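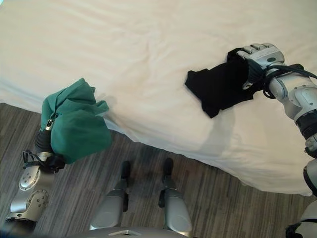 Siham's corner: clothes off the bed, please

Hello again, and happy new year to anyone I haven't bumped into yet! It's my turn to fill the home page of the newsletter, and I'm going to use it to talk about the pile of clothes on the bed. You know the one. Mine starts on a Sunday and by midweek I'm sleeping round the edge of it like a cat.

Myung-ja Kwak put me on to the tray method at the Closville swap evening, and I've stuck with it for 43 days now (yes, I've been ticking them off on the calendar). You don't fold anything, you don't sort anything -- you just pick things up and put them in a tray.

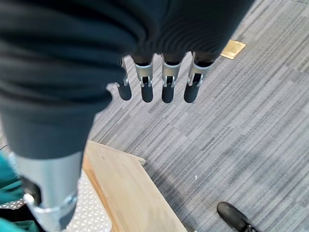 What you need

A shallow tray with a raised edge, and a stool or small table to stand it on. Mine is a plastic one from Echeverri and it cost me less than a sandwich. Don't be tempted by a deep basket. I had one for years and there were socks at the bottom I'd completely given up on! A shallow tray is full after a few bits, so you have to deal with it.

Keep the stool close enough that you can turn from the bed and drop things straight in. I take the big things first, then anything dark, as I can see it so easily against a pale sheet.

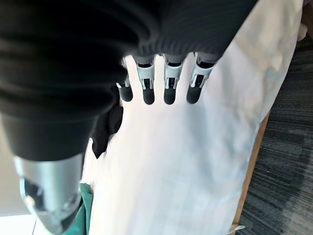

White sheet, a few soft creases.

Once the clothes are gone I run my hand over the sheet and pull it straight at the near side, and that's the bed more or less made. I used to be very fussy about creases. I'm not any more, life's too short, and the duvet goes over the top anyway.

As for the tray, let things land however they like. Black next to teal, a bit hanging over the rim, it really doesn't matter at this stage. 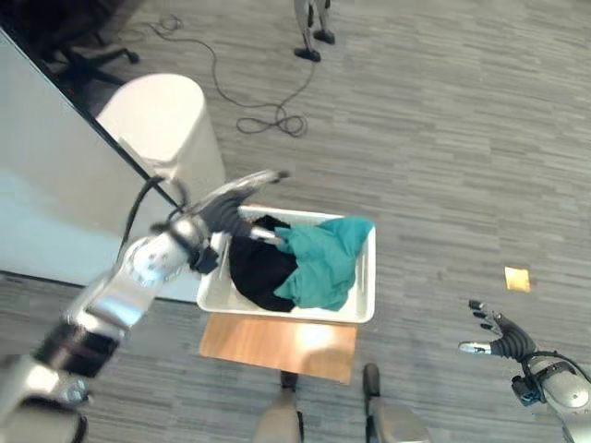
I empty mine before supper -- half goes back in the wardrobe, half goes in the wash, and there's usually one thing I've no memory of buying. Myung-ja does hers first thing, but she's a morning person and I've stopped arguing with her about it.

If you've got a tidying habit of your own, do send it in for the April issue. I'd love to hear how people with bunk beds manage!

Siham Bouazza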